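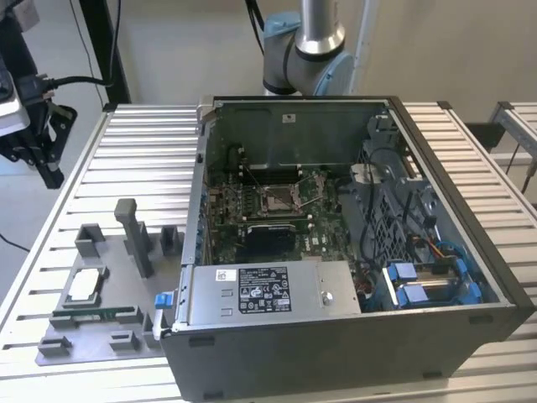
Open desktop computer case and robot arm at a slatted work table.

December
By our culture contributor
Filed under: Opinion / Festivals & Public Art

Every winter the town of Tronby gives its old streets to musicians, puppet makers and people who build strange things from cloth and wire. I have lived here for 12 years and I have missed the festival only once, when I had the flu. So I am not neutral when I say that the plan to move it to June is a mistake.

The argument for June is easy to understand. The evenings are warm, the hotels are open, and the Priradico company could bring its big stage, which does not like ice. Last winter 3,000 people came on the final night. In summer, we are told, it could be many more. I believe this. I only ask what they would come to see.

A procession at five in the afternoon in December is already a procession in the dark. You hear the drums in Grunier Lane before you see anybody, and then the giant heads come around the corner of the bakery, much too close. In June the same heads would arrive in full sun, and we would look at the glue. To have darkness we must wait until ten at night, and by then the small children, who are the best audience, are in bed.
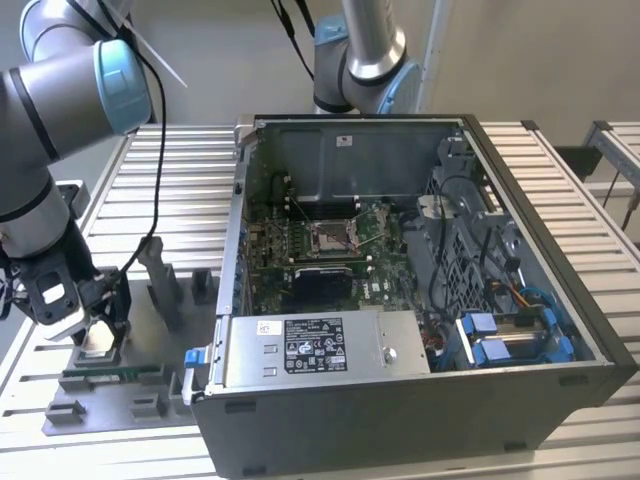
You write as if cold were a kind of art, a reader complained to me after my last column, but my mother is 81 and she cannot stand on frozen stones for two hours. It is a fair point and I did not have a good answer at first. Now I think the answer is benches, hot soup and a shorter route. The Aydoğan courtyard has a roof and seats for 468 people, and for most of the festival it is used to store barriers.

There is also the question of competition. In June there are already four other festivals which can be reached by train from here, all with more money than ours. In December there is none.

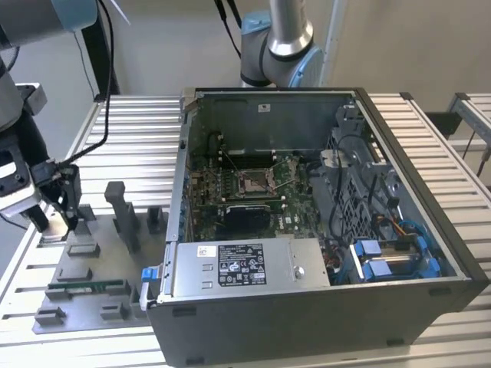

And a summer festival would need to be louder to be noticed, so the small acts would suffer first. I think of the paper theater which plays in the window of the shoe shop, for whoever is passing. It needs a dark street and a quiet one. I don't know where it would go in June, and the plan does not mention it.

The town council votes after the holidays. Letters are accepted at the town hall until noon on the day of the vote – mine is already there.

Related
Who pays for free street theater?
Winter program: what to see with children
Why our bandstand should stay ugly
Letters: the procession route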